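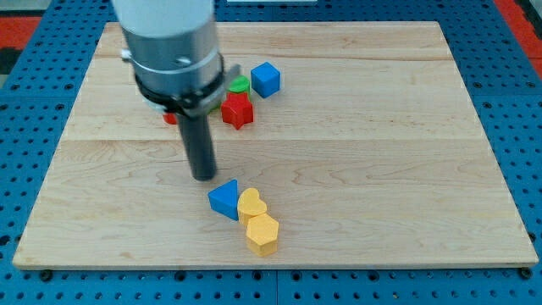
Your Station Does Not Need to Be Everywhere

January 4, 2023

Every August, when the budget is already settled and the fall drive is close enough to worry about, someone forwards a slide deck to the whole staff of a small public radio station. The deck says we should be on a new platform. It has screenshots from a much larger station, a chart that goes up, and a page of best practices that boil down to posting often and sounding friendly. I've worked at two stations, in Drostow and then in Ellbridge, and I have sat through this meeting at both.

I no longer believe much of what the deck says.

Start with the chart. It almost always shows followers. In Ellbridge we had 1302 followers on one photo account after two years of steady work, and we were proud of them. Then I looked at who they were. A good share were other stations. Plenty more were bands hoping for airplay, and there was a furniture outlet two states away that liked everything we posted within the minute. I have no idea how many lived inside our signal. The platform didn't tell us, and our monthly report to the board didn't raise the question.

People who sell social media training have an answer for this. They say the account builds awareness, and awareness pays off later. Maybe. I'd like to see it once. When we asked new members how they found us, they said the car radio, a friend, or the sign outside the county fair. You can argue that people forget where they first heard of something, and I'd agree, but that argument works just as well for the sign.

Then there's the cost, which decks list as zero. The account is free. The person is not. Our weekend producer spent hours cutting interviews down to clips with captions burned in, and those hours came out of making the next interview. In Drostow the morning show lost its local calendar for most of a year while the host learned to "engage." Listeners called to ask where the calendar went. We told them to look online, and I still wince at that.

The consultants we hired, a firm called Hanrahan, gave us a posting schedule of up to 24 items a week. Some of their advice was good. They told us to answer people who wrote to us and to put the name of the town in every headline, and we should have been doing both already. The rest assumed a staff we didn't have. When I asked which of their client stations our size had raised more money this way, they sent a case study about a museum.

I'm not against trying things. The Flernthorpe newsletter, which one of our reporters started for her own corner of the listening area, has done more for us than any feed. It goes out once a week. It covers road closings, the school board, and whichever creek is over its banks. People reply to it, sometimes at length and sometimes angrily, and she gets stories out of those replies. We own the mailing list too. If the company that sends it folds tomorrow, we take the addresses somewhere else. Try doing that with your followers.

That last point bothers me more than the wasted hours do. We have all watched platforms change the rules. One year links are fine, the next year links get buried and everyone is told to make video. A station that moved its community pages onto somebody else's site now has to follow along or start over. For a business that holds a license to serve a particular place, that seems like a strange thing to hand off.

So my proposal is a dull one. Pick 3 things you want from being online and write them down before you open any account. Mine would be letters from listeners, tips for the newsroom, and reminders about the drive. Check after six months. If an account hasn't brought in any of them, put up a note saying where you can be found and stop posting there.

I expect some of my colleagues will say this is how stations get left behind. They may be right about the bigger ones. In Ellbridge, I'd still put the hours back into the calendar.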